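Selling the Stay: Hotel Packages and Seasonal Offers
Handout 7, Introduction to Resort Marketing
Lesia Didenko
Updated June 2026

Hi everyone, and welcome back. Last time we got as far as room types and I ran out of clock before we reached packages, so I'm starting there. If you missed it, borrow somebody's notes on rack rates first or the next bit will feel like walking into a movie halfway through.

What a package is

A package is a room plus at least one other thing, sold at a single price. Breakfast counts. So does a ferry ticket, a cooking class, parking, or a massage. Guests often think of a package as a discount, and hotels are happy to let them, but plenty of packages save the guest no money at all. What they save is deciding. I've booked one myself on a tired evening purely so I wouldn't have to look up airport transfers (and I teach this stuff!).

Our running case this term is the Mondia, the lake hotel you met in the first handout. It's an older building, quiet in the fall, packed in summer, with a restaurant that does well at dinner and sits half asleep at lunch. Keep that lunch problem in mind, we're coming back to it.

Room only, half board, all inclusive

Room only means the bed and nothing else. Bed and breakfast you know. Half board is breakfast plus one main meal, nearly always dinner. Full board adds the other meal. All inclusive adds drinks and snacks, and usually some activities, and that "usually" is where the complaints come from. One hotel's all inclusive covers kayaks and cocktails, another's covers the buffet and a soda machine. When you write copy for one of these, say what's in it. Say what's out of it too, in the same size type, close enough that a person reading on a phone sees both.

A student asked me last year whether listing the exclusions scares people off. Some people, sure. They're the same people who would have been standing at the front desk later with a bar bill in their hand, so I can live with that.

Cost first, then price

Please don't pick a nice-looking price and work backward. I know it's tempting. Start with what each piece costs the hotel to provide, for one guest and then for two, because rooms and meals behave differently. A second person in the room adds a little laundry and some hot water. A second person at dinner adds a whole dinner.

Then ask which pieces you would have sold anyway. If nearly every Mondia guest already buys dinner, putting dinner in the package at a lower price just gives money away. Lunch is another story. The kitchen is staffed and the tables are free, so a lunch credit costs the hotel less than it looks like to the guest. See why I told you to hang on to it?

Deividas Ozoliņš, who did our guest talk on group bookings, likes to start from the quiet spots in the hotel's day and build the package around them. I think he's right for small properties. For big resorts I'm less sure, and we argued about it all the way to the parking lot.

Seasons and shoulder seasons

High season sells itself, more or less. Low season is sometimes so low that closing a wing makes more sense than discounting it. The interesting part is the shoulder season, the weeks on either side of the rush. For the Mondia that includes September, when the water is still warm enough for the brave and the families have gone home.

Who travels then? Couples, retired people, people without school-age kids, small work groups. So a "kids eat free" banner in September is talking to an empty chair. Try late checkout, a lake walk with a guide, a long lunch. Change the offer to fit whoever is free to come, and only then think about the price.

Booking window and stay window

These get mixed up on every single quiz. The booking window is when the guest has to buy. The stay window is when the guest has to sleep there. A spring sale can easily have a short booking window and a stay window that runs on for months. Write both in the offer, with a start and an end for each.

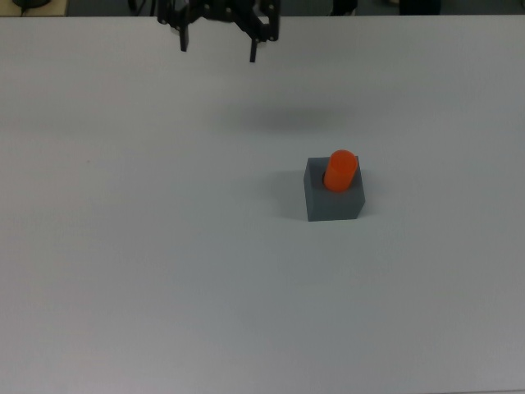
Blackout dates sit inside the stay window and are the days the offer doesn't apply. Put them on the main page of the offer. I've seen them hidden behind three taps and it makes me grumpy every time.

Words to go easy on

Paradise, unforgettable, nestled, oasis. I don't ban them, but if your paragraph would work just as well for a hotel on the other side of the world, it needs another pass. "The dining room faces the lake and opens early enough for people catching the morning ferry" beats any amount of paradise, and it's useful.

For next time

Write one shoulder season package for the Mondia, for 2 guests. Include:

A name for the package
What's in it and what isn't
Booking window, stay window, and any blackout dates
A short cost table with your price underneath
The copy as it would appear on the hotel's site

Keep the copy under 2000 characters, spaces included. You can work alone or in pairs. If you're in a pair, hand in one copy with both names on it.

Reading is the Storer chapter on meal plans, plus the short Edwood piece on cancellation terms. The Kuzmenko article is optional, a bit dry, but the section on deposits is good and I'll be borrowing from it when we get to refunds.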